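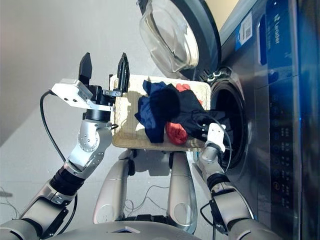
Nurnport Opens Orders for Isitz, a Laundry-Loading Robot in No Particular Hurry

SOLTDALE, July — Nurnport today opened orders for Isitz, a two-armed household robot that takes clothes out of a tray and puts them into a front-loading washing machine. It has taken the company 171 prototypes' worth of grippers to be able to write that sentence, and the sentence is going in the press release as is.

Isitz holds the laundry tray with its left hand and loads with its right. The left gripper clamps the rim and keeps the tray up at the drum opening. The right one picks a garment, carries it over the rubber gasket and lets go of it inside. Then it goes back for the next. A typical small load takes 27 minutes. Most adults can do the same job in under one, and Nurnport would like to get that comparison out of the way early so that reviewers can spend their time on something else.

"People ask me why it's slow," said Ubaldo Marchetti, founder of Nurnport. "I ask them how long their laundry has been sitting at the top of the stairs. Usually it's been since the weekend. Against that, we're very competitive."

The company began with socks, which it now regards as a youthful mistake. Socks are small, they stick to other clothes, and a robot that has dropped one behind a washing machine is not going to get it back. Work moved on to shirts and pants, where progress was quicker, and returned to socks last winter with new finger pads and lower expectations. Isitz will now load a sock it can see. Customers are asked to keep socks on top of the pile.

Mixed piles are the part of the job that took longest. Clothes in a tray lie over and under each other, and pulling on one sleeve tends to bring along a neighbor. Isitz tugs, checks what has moved, and decides whether it has one garment or two. If it has two, it may put both in. "They were going in anyway," said Ottavio Rizzi, head of manipulation, who spent several months on a method for separating them before somebody raised this point.

What Isitz does not do

It does not sort by color. A red shirt and a white shirt in the same tray will go into the same drum, and the owner of the white shirt should direct any feelings about this to whoever filled the tray. Color sorting is planned as a software update, with no date attached.

It does not check pockets. It does not measure detergent or fold anything. It will load a wool sweater with the same calm it brings to a dish towel. It does not carry the tray up or down stairs.

It does open and close the door on most front-loading machines. Top-loaders are not supported.

Setup and trays

Each robot comes with four shallow trays, a charging dock and a printed guide. The trays have a low rim because deep hampers defeated the reach of the gripper and, on one memorable afternoon, kept it. Customers may use trays of their own, provided the rim is thin enough for the fingers to close on and stiff enough not to sag when they do. Woven trays work well. Plastic bags do not.

On first use, Isitz needs to be shown the washing machine. The owner stands the robot in front of the open door and follows the steps in the app, which ask it to find the opening, the gasket and the hinge side. After that it should be able to find its own way back to the loading position. If the washer is moved, or walks across the floor on the spin cycle as older ones like to, the steps need to be repeated.

The robot stops when a hand comes near either arm and waits until the hand is gone. In home trials it also stopped for cats, for a swinging door, and once for a bathrobe on a hook, which it waited for until evening. The bathrobe issue has been fixed.

Home trials

Isitz has been tested in four homes in and near Soltdale and at Mancuso, a guesthouse that agreed to hand over its hand towels and, after a good first month, its bathmats. The guesthouse has asked to keep the robot. Nurnport has asked for the trays back.

Availability

Orders are open now through Nurnport, with first deliveries planned for the fall. Buyers can choose between outright purchase and a monthly plan that covers service visits and replacement finger pads. The pads are a wear item. Zippers are mostly to blame.

Demonstrations can be booked at the Soltdale showroom, where visitors are welcome to bring their own laundry. The company asks that it be laundry they would be comfortable seeing held up in front of strangers for several seconds at a time.

About Nurnport

Nurnport designs and builds household robots in Soltdale. Isitz is its first product for sale. An ironing robot was considered and will not be discussed.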